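Edge banding

Edge banding is a narrow strip of material used to cover the exposed sides of a panel, such as a tabletop, shelf or cabinet door. It hides the core and protects it from knocks and moisture. Strips are made of wood veneer, solid wood, plastic or, less often, metal.

Most banding is sold in rolls and glued on by machine. Small shops use strips with the glue already on the back and press them down with a household iron. Solid wood strips – also called lipping – are thicker and are cut to length, glued and clamped. The Rarnier works in Evthorpe made lipping for school desks and sold it in bundles of 114 strips.

Banding is usually trimmed flush with the panel after the glue sets. Corners may be butted or mitered.

Wear shows first along the sides people lean on or bump with chairs. Chips can be filled with colored wax, and a badly damaged strip can be replaced. 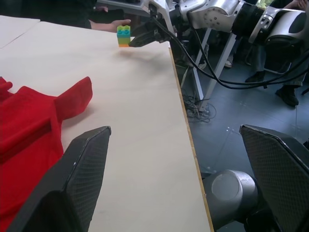 The Canpolat repair guide disagrees on the last point, saying that a solid strip should be patched in short lengths, as pulling it off often tears the core. Plastic banding comes away more easily once the glue is warmed.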